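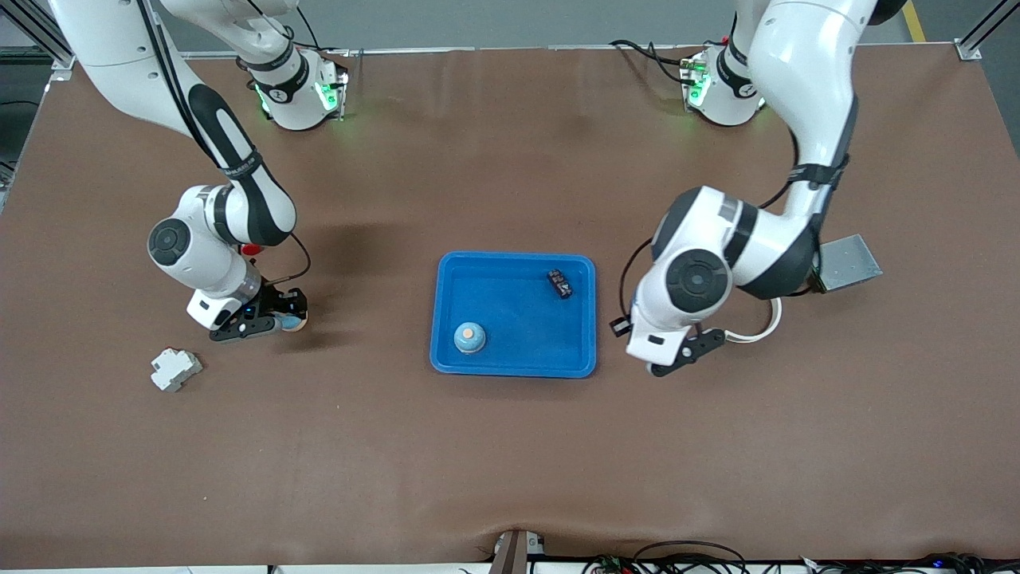

Robot cell budgeting

Robot cell budgeting is the planning of money, floor space and staff time needed to buy and run a robot workstation, usually called a cell. The term covers the robot itself together with everything fixed to it or placed near it, such as tables, grippers, trays, guarding, cabling and software. It is used mainly by small manufacturers, colleges and research groups buying their first or second cell.

Scope

A cell budget is normally divided into capital costs, which are paid once, and running costs, which return each year. Capital costs include the arms, the frame or bench they are mounted on, the end fittings and the work of putting them together. Running costs include electricity, spare parts, service visits, software licences and the wages of the people who set up and watch the equipment.

Buyers often treat the price of the arm as the price of the project. In most budgets the arm is the largest single line, but the other lines added together can be larger still. Installation work is the part most often left out of a first draft.

Single-arm and two-arm cells

A single arm is cheaper and takes up less room, and is enough for loading, stacking and simple picking. A two-arm cell is chosen where small parts have to be held with one gripper and worked on with the other, or passed from side to side across a shared tray. The second arm adds its own controller, gripper, cables and service cover, and the bench must be stiff enough to carry both.

Programming time also rises. The arms share the same space, so their paths must be planned together to avoid contact. Buyers who are unsure can specify a frame with mounting points for two arms and fit only one at first. This adds a small sum to the frame and avoids a later rebuild.

Grippers and small fittings

Grippers are usually priced separately. Two-fingered types suit a mixed range of parts, while suction types suit flat, smooth ones. Fingers wear and are replaced as a consumable. Trays, mats, clamps, straps and cable ties cost little each, but are bought repeatedly and are better given a line of their own than charged to general stores.

Cabling deserves early attention. Cables that run along a moving arm bend many times in a shift and need slack at each joint. Spare sets are commonly ordered with the robot, as delivery times for single cables can be long.

Space and safety

The area set aside for a cell should cover the full reach of the arms as well as the table. Floor marking, guarding and emergency stops follow from a risk assessment, which should be done before the layout is fixed. Changes made afterwards are charged as extra work by most installers.

Example of a plan

The Brekley workshop at Ombridge planned a two-arm bench cell for sorting and handling small plastic parts. Its supplier, Turkari, quoted a delivery time of 90 days, with a further 23 days for fitting and testing. The workshop set aside 125 hours of staff time for training and first programs, and entered this as a cost in the plan. The frame and table were ordered separately from Danladi and were due in April, ahead of the arms.

The plan held back part of the money until the cell had handled an agreed set of parts without help. Payment by stages of this kind is common – the usual points are order, delivery and acceptance.

Leasing and second-hand purchase

Leasing spreads the cost and may include servicing, but the total paid is normally higher. Second-hand arms are widely sold. Checks before purchase cover running hours, joint wear, the age of the controller and whether the maker still supplies parts and software for it. A low price can be lost quickly if the controller has to be replaced.

See also

Machine guarding
Equipment leasing
Acceptance testing
Whole-life cost

Last edited February 13, 2026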